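Perception and Motion Planning Engineer (Simulation)
Fernell Automation, Hellusitz
Full time, permanent
Posted 11/14/23

About the position

Fernell Automation invites applications for the position of Perception and Motion Planning Engineer. The person appointed will join the manipulation software group, a team of 9 engineers responsible for the control and planning code used on our two-finger arms. The position reports to the head of manipulation software and is based at our Hellusitz office.

The group maintains Floson, an in-house simulator in which all planning and perception changes are tested before they are released to hardware. Floson runs 200 scripted episodes against each proposed change and a longer set of 3,000 episodes every weekend. A substantial part of this position concerns the quality of those episodes and of the tools used to review them.

Duties

The engineer will:

Develop and maintain the pose estimation and depth modules that feed the motion planner.

Write recovery behaviors for cases in which the hand camera returns little or no usable structure, including close approaches to plain walls and large flat sides.

Extend the episode review tool, Kováčik, so that failed runs can be sorted by cause and replayed from any time step.

Keep the simulated gripper model in agreement with measured joint limits and finger travel.

Take part in code review and in the weekly review of failed episodes — attendance is expected of all members of the group.

Required qualifications

A bachelor's degree in computer science, robotics, electrical engineering or a related field, or equivalent work experience.

Strong working knowledge of C++ and Python on Linux.

Experience with at least one physics simulator and one motion planning library.

A sound understanding of camera models, coordinate transforms and calibration.

The ability to write clear technical English.

Preferred qualifications

Experience with learned visual policies and with the ways in which they fail on low-texture input.

Experience with continuous integration for robot software.

Familiarity with rendering, in particular lighting and materials.

Work sample

Applicants who pass the first review will receive a short work sample based on recorded Floson episodes. It concerns hand camera views in which the open gripper faces a nearly featureless surface and no item to grasp is visible. Applicants are asked to propose how the software should detect such a state, what it should do next, and how the proposal would be tested. Code is welcome but not required. Written answers should not exceed two pages.

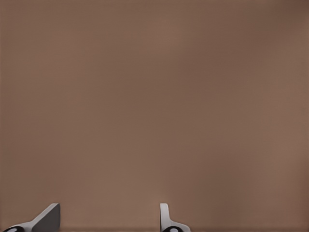 Terms of employment

The standard work week is 40 hours. Two days each week may be worked from home after the first three months. Fernell Automation provides health coverage, a retirement plan and a yearly training allowance. Support with relocation to Hellusitz is available and should be requested at the time of application.

How to apply

Please submit a resume, a cover letter of one page and, where possible, a link to published code through the careers page, quoting reference number 43. Applications will be reviewed as they arrive, and the position will remain open until filled. The preferred start date is in May — earlier dates can be discussed.

Fernell Automation is an equal opportunity employer. Applicants who need an accommodation at any stage of the process should state this in the cover letter or contact the personnel office.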